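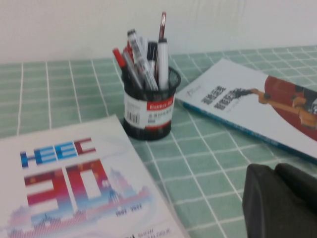

Pens in a mesh cup, and a bit of robot finger waiting in the corner.

Call me when it can put the pens away

By Dorottya Vida
Aug 6, 2023

My sister-in-law asked me over dinner when she could buy a robot to clean up after her kids. She wasn't kidding. She'd seen one of those clips where a machine folds a shirt, and she had a budget in mind and everything (she'd even picked the closet it would live in!). I work in light assembly, I've spent a good part of my adult life standing next to machines, and so in my family I am the person who gets these questions. I said not yet. She said that's what I told her last time. We had pie.

I've been chewing on it since, and I still say not yet, but my reasons have changed a bit, and I think the pens are the best way to explain it. Think of the pen cup on any desk. Mine at work is the same kind of black mesh thing everybody has. It's got markers, a couple of pens that click, one that belongs to the dentist. Taking a pen out of that cup and putting it back is a job you've done so many times that you wouldn't even call it a job. You do it on the phone. You do it while arguing with somebody about an invoice.

Now try to write down how you do it. I did, one slow afternoon, on the back of a packing slip, and I gave up before the pen was out of the cup. The pens lean on each other. They cross over down at the bottom where you can't see. You pull one and its neighbor comes along for the ride, so you give it a little wiggle, and if the whole cup starts to tip you put your pinky on the rim without noticing you've done it. Some of them are see-through, and some are shiny and throw the light back at you. One is fat and one is skinny. And that's with everything standing up nicely!

I bring up the see-through ones because that is where I've seen grown engineers sigh. A clear barrel shows you whatever is behind it. We had a clear plastic sleeve on one of our lines and the camera had a miserable time with it, while the guy on the next bench sorted the same sleeves by feel and listened to a ball game.

What the factory taught me

I spent a few years at Manurung, where we put together small parts for office chairs, and we had two robot arms from a company called Vundus. I liked those arms. I'll say that up front, in case anybody thinks I'm one of those people who wants everything done by hand with a song in our hearts. On a good shift one of them would set 1374 washers, all in the right spot, and it didn't get a sore wrist, and I did use to get a sore wrist.

But look at what we did for it first. We bought a feeder that laid every washer flat and facing the same way. We bolted the table down. We put up a light so the afternoon sun from the loading door wouldn't confuse the camera. We taped a line on the floor and told everyone to stay behind it. When the supplier switched to a washer with a slightly different finish, we lost most of a morning. The arm did the last little piece of the job, and the rest of us had quietly done the hard part by making the world very, very simple.

That was a fine deal for Manurung. We made the same thing every day, so it paid to set the stage once and leave it alone. Your kitchen is a different story. Your kitchen is a place where a kid has left a spoon in the fruit bowl, and tomorrow it'll be a sock. You can't bolt your life to the table, and I wouldn't want to live in a house where you could.

So when people tell me robots have been doing factory work for ages and surely the house is next, I get a little grumpy. The house isn't the next step up from the factory. In a lot of ways it's a much nastier place to work. The pay's worse too, if you ask my mother.

The pen on the cloth

Okay, so now take a pen out of the cup and lay it down on a piece of fabric. You'd think this would be easier, and in one way it is, because there's nothing leaning on it. It's a stick on a cloth. But you have to come down from above and get a finger on each side of a thing that's barely thicker than the finger. Come down too high and you close on air. Too low and you're pushing into the cloth, and cloth bunches. If one finger touches before the other, a round pen will just roll off and leave you there. People fix all that by feel in the last tiny bit of the motion, with the pads of their fingers, and we're so good at it that we think the pen did the cooperating.

A table would be kinder in some ways, as it's hard and it stays put. Fabric gives. I've watched a gripper pick up a part on foam padding and take a pinch of the foam along with it, proud as a cat with a mouse. And then there's fabric with a pattern on it, stripes or checks or whatever, which is one more bunch of lines for a camera to sort out from the edge of the thing it wants.

I think about this more than is healthy. A white marker with a barcode and rows of tiny print down the side, a pair of dark fingers, a green cloth with white lines. To a person there's only one thing to look at there, and it's the marker.

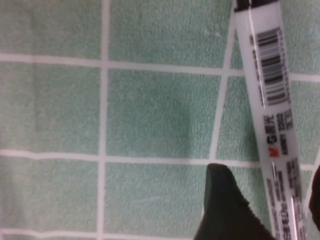
Where I think the sales talk goes wrong

There's an outfit called Jivunari that put on a demo at the trade fair in Fadcombe, and I went, because I always go, and because they have those little hot pretzels. They had an arm clearing a coffee table. It picked up a cup, a toy block and a remote, and it put each of them in a bin. Took more than 70 seconds for the three. People clapped. I clapped! It was good work, and I know how many long nights were sitting behind it.

Then the young man with the headset said the word "household," and I wanted to raise my hand. Whose household? In my household the remote is between the cushions. The cup has a little cold coffee in it, so it can't be dropped in a bin, and somebody has to decide if I'm still drinking it. The block goes with the other blocks, except for the one my nephew takes to bed. A lot of cleaning up is knowing stuff like that. My mother could clear a table in the dark and every single thing would land where its owner would look for it. The grabbing is hard and the knowing is hard, and a demo can hide either one by picking what goes on the table.

I don't blame the demo people much. You show what works. I'd do the same. What I'd love, though, is a demo where they let a stranger empty a purse onto the table and then we all stand there and watch. I'd pay for parking for that. Show me the drops and the second tries. I would trust a company more after seeing the thing fumble a lip balm and go back for it than after the smoothest video in the world.

What I'd buy today

People take me for a doubter, and I'm not really. I have a robot vacuum and I love it like a dim pet. It does one thing on one floor, and if it gets stuck under the radiator it sits there and beeps. I've got a dishwasher, and that's a robot in my book, whatever my brother says. Both of them work for the same reason our arms at Manurung worked: we do part of the job for them. I load the racks the right way around. I pick the cables up off the floor before the vacuum goes out. I hardly notice doing it anymore.

I think the first useful chore arms will be like that too. They'll want a certain shelf, a certain bin, maybe a certain set of cups with a nice wide handle. Some people will rearrange their kitchens for them, the way our grandparents tore out cabinets to fit a refrigerator. For somebody whose hands hurt, or who can't bend down, that could be a very good trade even if the thing is slow. Slow is fine by me, by the way. I don't care if it takes all night to clear the table while I'm asleep. I care if it breaks the blue bowl.

And the plain, dull practice matters a lot more to me than the clapping does. A cup of pens, a couple of books, a cloth, fingers coming in from the side. I look at a setup like that and I think good, somebody's working on the right size of problem. If a machine can get any pen out of any cup, on any desk, and put it back without knocking the cup over, I'll believe a whole lot of other things about it that I don't believe now.

My sister-in-law is coming again in September and I know she'll ask. I'm going to tell her to hang on to her money for now, keep the closet for coats, and get the kids to put their own markers away. They're old enough, and one of them is already pretty quick at it when there's pie.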